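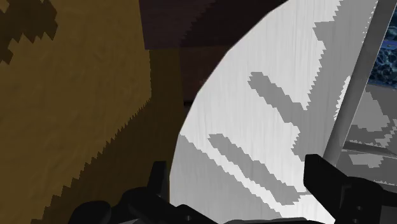 Ermira Vasić wrote in to ask why I keep fussing over shadow maps when the planner never looks at them. Fair question! The planner doesn't, but the grasp scorer does, and the grasp scorer is where I've lost most of my spring. So this gallery page is my long answer to her, with one wrist view from the simulator and a pile of notes to go with it.

A little background if you're new. Radu is my planning and control stack, and Restent is the perception piece that sits in front of it. Restent takes a wrist view, works out where the surfaces are, and hands Radu a short list of places the fingers could go. Simple enough on paper (I have the paper, it has coffee on it).

**Wrist view, pale disc, hard shadows.** I love this one because it's so mean. The shadow borders are all sawteeth, and my edge detector is crazy about sawteeth. It'll happily take the long diagonal shadow across the disc for a real edge and fit a line to it. Meanwhile the real rim, which only has a thin dark line along parts of it, gets a much lower score. You can also see how faceted the curve is, so a plain circle fit gets a bit grumpy too.

What I changed, in case you want to try the same thing:

- Edges now get checked against depth before they get a vote. If there's a brightness step but no depth step, the score drops to almost nothing.
- The gripper mask comes from the joint angles now. I used to threshold on black, and that was a terrible idea with dark brown and near-black shadows sitting right behind a black finger.
- Curve fitting takes short straight pieces first and joins them up later. Slower, but I can live with it.

I ran the old and new versions over the same set of 1635 rendered views, all saved out of Livirgate back in April. The old scorer picked a sensible rim in 1444 of them. I was pretty proud of that number until I sorted the misses by shadow coverage and watched them all slide to one end of the table. Oof. The new one is still chewing through the set, and I'm not going to quote a half-finished run.

Ermira also asked if I'd just turn on soft shadows and be done with it. I tried! It made the scorer look great and taught me nothing, so the hard ones are staying on while I debug.

Next up is the Zullex exporter, which still drops the camera pose if you pause a run and step it by hand. I have a fix that works on my machine and a test that disagrees. If you've got a build older than 321, please update before you send me a bug report about missing poses.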